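Topic: Ketchup, fridge or pantry? Settle this for me

plurlow_pam
Posted July 11, 2020
OK so my brother-in-law moved in with us for the summer and he keeps taking the ketchup out of the fridge and putting it in the cupboard. I put it back. He takes it out. We're on day 5 of this and I'm losing my mind (and the hot weather isn't helping!). Who's right?

sial28
He is. Diners leave it on the table all day long and I've never gotten sick once in my life. It's all vinegar and sugar.

Chin-lung Yeh
Diners also go through a bottle before lunch is over. At home mine lasts till October. Fridge, always, and the label on mine says so too.

sial28
The label says that to cover themselves. Cold ketchup on hot fries is a crime, sorry.

zisow_kitchen
I'm with Chin-lung on this one. I left one in the pantry over a long trip and it went brown and kinda sour. Didn't kill me but I wasn't putting it on a burger either. Anyway, white tabletop club over here:
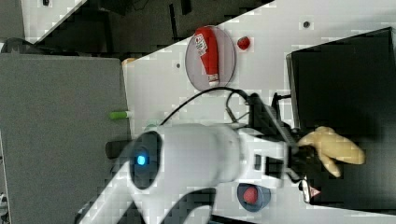
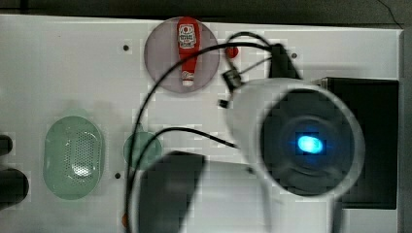
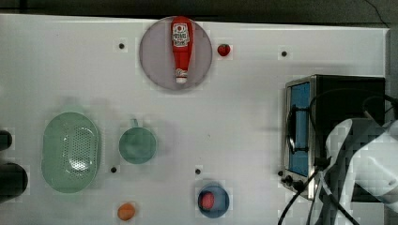

Ketchup's on the gray plate in the last one.

plurlow_pam
Ooh, do you store yours cap down? That's our OTHER fight. He stands it up and then you get that watery squirt first.

zisow_kitchen
Cap down in the fridge door, and give it a shake before you open it. The water still gets me sometimes.

sial28
Shake it and you don't need to care which way up it goes. You people are making this so hard.

Chin-lung Yeh
How big is the bottle, Pam? If it's one of those giant ones from Ikia I'd keep it cold no matter what he says. A little one you finish in a week or two, let him have his cupboard.

plurlow_pam
It's the giant one, lol. I may just buy him his own small bottle and write his name on it. Now don't get me started on where he puts the butter.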